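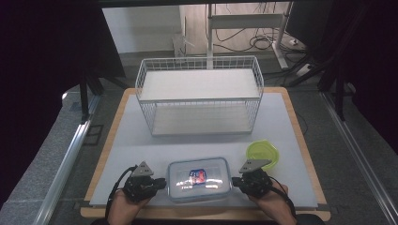

Do you need to tape both ends of a mailing tube? Only if the caps are the push-in kind, and then two strips crossed over each cap will do nicely.

I've been sending my June prints in Kanen tubes – such a sturdy little tube, and the caps fit so snugly!

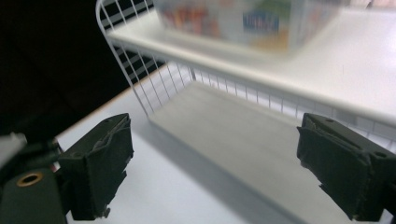
Kraft paper wrap gets reused at my house until it really can't be anymore, and I'm fond of it for that. Once the edges tear and curl outward, like the covering on that left gripper finger, I retire the sheet. Konrad Strebel taught me to save the scraps for stuffing the ends, bless him.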